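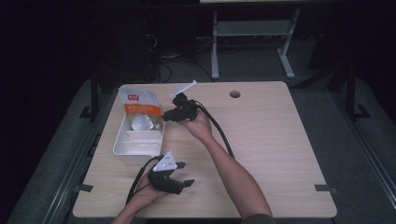
Über uns

Wir sind Walline, ein kleines Team in Plirnport, und wir schreiben Regeln für Greifer. Klingt trocken, macht uns aber riesigen Spaß! Rosalie Hauser und Emil Danzer haben im April mit einem einzigen Blatt angefangen, inzwischen arbeiten wir nach einem richtigen Hausstandard (Version vom 11. Dezember 2019, hängt bei uns an jeder Tür).

Drin steht zum Beispiel: Kabel laufen vom Arbeitsbereich weg. Vor dem Zugreifen sind die Backen ganz offen. Und wer 100 Durchgänge geführt hat, macht Pause – ohne Diskussion.

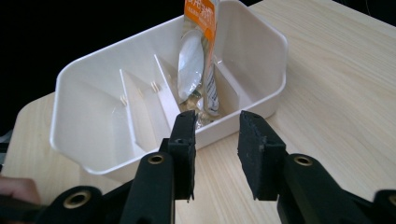 Offene Backen vor der Fächerbox, in der eine Packung aufrecht steht.

Jeden Satz im Standard probieren wir selbst aus, von Hand, bis er sitzt. Über 2.000 Durchgänge sind schon protokolliert, und wir freuen uns über jeden Einwand!

Kommentare (3)

Vinzenz A.: Gilt die Pausenregel auch beim Einlernen?

Rosalie (Walline): Ja, da sogar besonders!

J. Koller: Die Kabelregel haben wir gleich übernommen, danke.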